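Clisten - Glassware and Serving Area Check
Site: Pultside
Month: October
Checked by: Hussam Haddadin

1. Worktop surface
Clean, level, no chips along the front. OK
Comment: Polished tops show smears, so wipe with a dry cloth after the damp one.

2. Glasses, rims and feet
Run a fingertip round the outside of each rim, never the inside. Stemmed glasses to be checked where the stem meets the foot. OK
Comment: One tumbler from the back shelf had a nick and has gone in the broken glass bin. Replacement requested.

3. Trays
No cracks, no lifting of the printed surface, handles sound where fitted. OK
Comment: Load tall glasses in the middle and short ones round them. Stemmed glasses go upright - no stacking.

4. Space round the tray
Glasses waiting to be loaded should stand well in from the front of the worktop. See comment below.

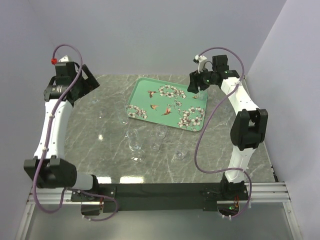 How should a broken glass be cleared from the worktop?
Move the other glasses away first, pick up large pieces with gloves on, then collect the rest with damp kitchen paper. Wrap it all before it goes in the bin.

Comment on item 4: A wine glass, a tall tumbler and some other glasses were set out singly on the marble-patterned top beside the green hummingbird tray. Keep a hand's width between them when loading.

5. Shelf storage
Top shelf no higher than shoulder height. Action needed
Comment: Jugs still on the top shelf at 29. Move down to 3.

6. Gloves and dustpan
Both in the cupboard by the sink. OK
Comment: Left glove wearing thin at the thumb - order a new pair.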